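Subject: Re: [Vanddale-neighbors] Property tax relief form

Hi everyone,

Thank you all for being so patient with me on this one (I know the form has been sitting on my kitchen counter since August, and a few of you have been waiting for me to report back!). I finally got through to the county office, and the lady there was lovely and stayed on the line with me for ages.

The short version is that you can still apply for the homeowner credit if you share the house with a grown child, as long as your name is on the deed. 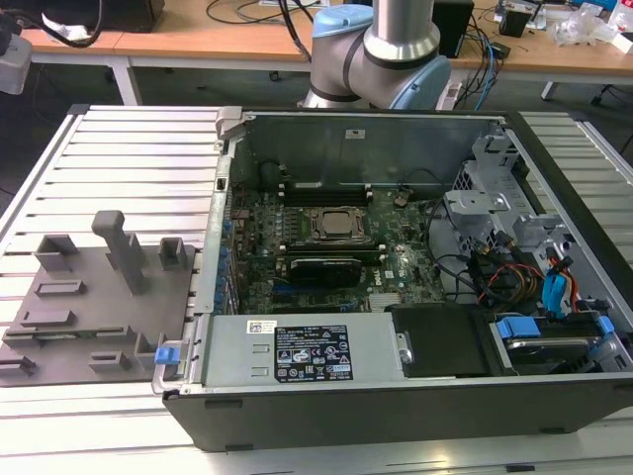
Salamatu Ekwueme wrote:
> Does my son's income count toward the limit? He moved back in with us last spring and pays a little toward groceries. I don't want to send in the wrong thing and have to pay the credit back later.

Salamatu, I asked her exactly that! His wages stay off your form unless he is also an owner. Grocery money doesn't count as rent either, so leave that line blank. My own credit came to $1582 this year, which went straight to the roof, and I hear the most anyone can get is $2000.

If you're filling it in this week, go in this order:

1. Copy the parcel number from your last tax bill onto page one. Mine was on the back, in tiny print.

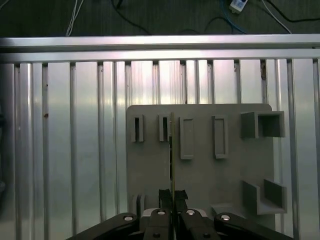 2. Write your total household income on line 13, owners only.

3. Sign line 16. Both of you, if there are two names on the deed.

I'm happy to look over anybody's copy before it goes in the mail, just call after supper.

Warmly,
Violeta Toledo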